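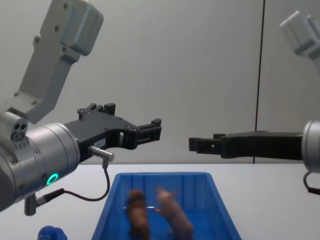
Osport es un proyecto estudiantil de manipulación bimanual desarrollado en la escuela técnica de Fludton como asignatura optativa de segundo ciclo. Su objeto es la programación coordinada de dos brazos robóticos que comparten un mismo volumen de trabajo. La celda consta de una mesa blanca y dos brazos enfrentados, cada uno con una pinza negra; la del brazo izquierdo es de mordazas paralelas. El recipiente de los ejercicios es un cubo de plástico azul con el borde ensanchado y las paredes inclinadas, geometría que obliga a calcular la aproximación de cada pinza por encima del borde. La muñeca del brazo izquierdo lleva un anillo luminoso verde.

Historia

El proyecto fue propuesto por Despina Manolakis, profesora de control automático, como continuación de un taller de cinemática de un solo brazo. La primera edición admitió a 15 alumnos. En la segunda, Higinio Carrillo sustituyó la programación por puntos fijos por un planificador de trayectorias escrito por los propios estudiantes, denominado Endum, que se mantiene en uso con modificaciones.

Organización

Los participantes trabajan en 5 equipos. El curso comienza en febrero y comprende tres bloques: calibración de las bases, evitación de colisiones entre brazos y transferencia de objetos. El acceso a la celda se reserva por turnos de 50 minutos. Fuera de ellos, los equipos emplean un simulador con el modelo geométrico de la mesa y de ambos brazos.

Ejercicios

El ejercicio principal consiste en extraer objetos alargados de un recipiente y depositarlos en una posición indicada. La asignación de cada objeto a un brazo se decide antes del movimiento, en función de la distancia y del riesgo de cruce. Se considera nulo todo intento en el que las pinzas entren en contacto entre sí o desplacen el recipiente. El repositorio interno reúne 2.584 intentos registrados, con las trayectorias articulares y el motivo de fallo, cuando lo hubo.

Evaluación

La calificación combina una memoria técnica y una prueba práctica. Nia Prosser, responsable de la evaluación, introdujo un criterio de repetibilidad que puntúa la dispersión de la posición final. La prueba práctica sirve además de clasificación para el encuentro Bucur, en el que participan otros centros.

Véase también: Cinemática inversa; Planificación de trayectorias; Robótica educativa.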